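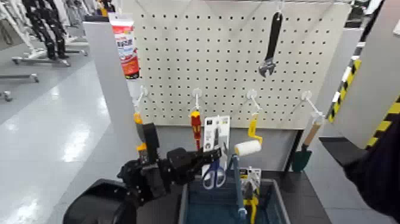 Tool board and bin at the Plusdale counter, item 2 below.

PLUSDALE TOOL LIBRARY
Minutes of the monthly meeting, 2022-03-29
Meeting opened with 9 members present, which meets the quorum. The minutes of the last meeting were accepted with one correction: the line saying the new counter was "welcomed by all" was struck, as at least two members said at the time that they did not welcome it.

1. Matters arising
The Grunby branch has still not returned the extension ladder. A reminder was sent. The chair believes it will come back before April. Other members asked what this belief was based on. No answer was recorded.

2. The pegboard and bin
The report on the new display claimed that tools are now "easy to find and easy to put back." Several members had trouble with the second half of that. There is nothing on the white board to show which tool belongs on which hook, so a person returning the paint roller has to guess. The report's author said people would learn the order. It was pointed out that people did not learn the order of the old drawers in three years.

The grouping was also questioned. A screwdriver, a paint roller and a garden trowel hang on the same lower row, and the adjustable wrench is up on its own near the top right. One member asked whether there was a plan behind this or whether things went up in the order they came out of the box. The reply was that mixed display encourages borrowing. No figures were offered in support. The member asked that this be noted.

On the blue-gray bin, discussion went on longer than the agenda allowed. The blue and white scissors are standing in it still in their store packaging, blades up. Two members felt that anything with a blade should go in point down or hang on the board. It was argued in return that the package covers the problem. The meeting did not find this convincing, as the package will be gone after the first loan. There is a second carded item in the bin and a yellow-handled tool in front of it, and the view was that a bin holding both new stock and loose tools will be a junk bin by summer.

The red and white tube at the upper left has Japanese lettering and no English label has been made for it. Members could not agree on what it is for. It should not be lent until somebody can say.

Agreed: scissors to come out of the bin. Agreed: outline labels to be tried on the board for one month. A proposal to buy a second board was not seconded.

3. Hazard striping
The yellow and black striping on the panel edge to the right of the board was queried. A member wanted to know what the hazard is. If there is one, it should be written down in the safety folder, and if there isn't, the striping teaches people to ignore striping. Left open.

4. Rarkitz quote
Rarkitz has offered a checkout program at $18 a month. The sales sheet says it will cut lost tools in half. The meeting asked half of what, as the library has never kept a count of lost tools. Paper cards to continue. Rarkitz may be asked back if they can name another library our size that uses it and would take a phone call.

5. Vigfúsdóttir grant
The Vigfúsdóttir fund accepts applications again in April. The form wants evidence of "community impact." Members were doubtful that a neater counter counts as such. A draft will be written anyway and circulated 10 days before the deadline. Last year's draft was circulated the night before.

6. Any other business
Request for longer Saturday hours. Deferred, no one having offered to work them.

Next meeting in April, same room. The labels will be looked at then.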